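Chapitre 4 – Préparer l'étape dans le carnet de route Baltora

Bravo, l'application est installée et votre véhicule est enregistré ! Place au plus agréable : tracer la route. Comptez quelques minutes la première fois, et beaucoup moins ensuite.

4.1 Créer une étape

1. Ouvrez l'onglet Itinéraires, puis touchez Nouvelle étape.
2. Saisissez le départ et l'arrivée. Pour nos essais, nous avons relié Ullen à Raltetti, soit 263 km de petites routes superbes !
3. Indiquez la hauteur et le poids du camping-car. Le calcul évite alors les ponts bas et les ruelles trop étroites.
4. Touchez Calculer. L'application propose 2 tracés ; le plus long est souvent le plus joli (n'hésitez pas à zoomer sur les lacs).

Note : au-delà de 400 km, le trajet est découpé automatiquement, avec une nuit à mi-parcours.

4.2 Télécharger les cartes hors ligne

5. Connectez-vous au wifi avant de partir. La carte de la région de Pangaribuan pèse plus de 700 Mo.
6. Cochez Aires de services pour afficher les points d'eau et de vidange.

Attention : les horaires des aires ne se mettent pas à jour hors connexion. Dernière révision des données : 30/8/23.

7. Dans Ma liste de bord, ajoutez votre matériel : tuyau, cales, seau en inox, lampe frontale.
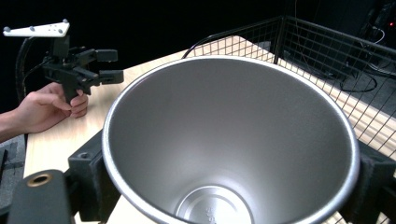

4.3 Partager l'étape

8. Touchez Partager et choisissez vos compagnons de voyage. Ils reçoivent le tracé complet et peuvent y ajouter leurs propres haltes, un vrai plaisir à plusieurs !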